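Leave the Belt Alone
Opinion | May 2020

Every cell I have ever loved had a conveyor in it, and every one of those conveyors was set up by somebody in a hurry. I say this with affection, as one of the people in a hurry. You have the arm to think about, the hand, the software that decides which finger closes when, and then there is this strip of green going by underneath that you bolt down on the first morning and never look at again.

I want to argue for looking at it again. I'd go further: on a small pick cell, the belt should be the first thing set up, the first thing checked each day, and the last thing anybody is allowed to adjust.

Our cell at Kunasier is a bench affair. The belt runs along the front in its aluminum rails, with the pendants, the controller and the screen on the white table behind it. We run cups. Light, smooth cups are wonderful test pieces, by the way, far better than the machined blocks everyone starts with, and I will happily talk about this for as long as you let me! A block forgives you. A cup has a taper, a rim, a thin wall and very little grip on whatever it's standing on, and if the belt jerks when it starts, the cup will tell you about it.

For the first month we blamed the hand. We retuned the grip 30 times (I kept a list, which I now find touching). Then one evening I took the arm out of the program entirely, set a cup on the belt, and ran it from one end to the other with a pencil line on the rail to judge by. The belt was wandering toward the back rail by 3 millimeters over its length. The hand had been reaching for exactly the right place the whole time – the cup just wasn't there.

So now we do it in a fixed order. Level the frame. Tension the belt, evenly, by counting turns on both sides. Track it with nothing on it, then track it with one cup on it. Only after that does anyone pick up a pendant and teach a point. Taught points are expensive in patience, and every one of them goes stale the moment somebody gives a tension screw a friendly half turn.
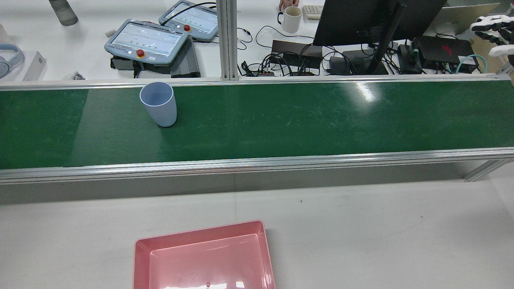

Vlasta Stojanovska read a draft of this and thinks I've got it upside down. Her view is that a belt will always drift, so a cell that needs a perfect one has been designed wrong. Put a sensor over it, find the cup wherever it happens to be, and spend the saved mornings on something better. She pointed out that the Visumlow cell did 1,511 picks in a row on a belt she described as a disgrace.

I love that number and I still disagree. A sensor finds a cup that has drifted, yes. It does much less for a cup that's rocking, and rocking comes from tension and from rollers with gunk on them. The sensor also hides the trouble. You keep getting good picks while the belt edge rubs away at the rail, and you find out on the day it frays.

Where she has me is on wear. I used to fuss over every scuff on the surface, and I had a replacement picked out before she talked me down. Pale scratches don't matter to a cup. Glare can, if you do go the sensor route, so walk the lamp along the belt before you commit to a mounting hole. We drilled ours too early.

The daily check takes us 67 seconds when I do it and a good deal longer when I'm enjoying myself. Wipe, run empty, look at both edges, run one cup, look at the pencil line. I'd like every small lab to try it through June before touching a single grip parameter, and then write to me, especially if it made no difference at all. Vlasta has already promised to be first, with the disgraceful belt.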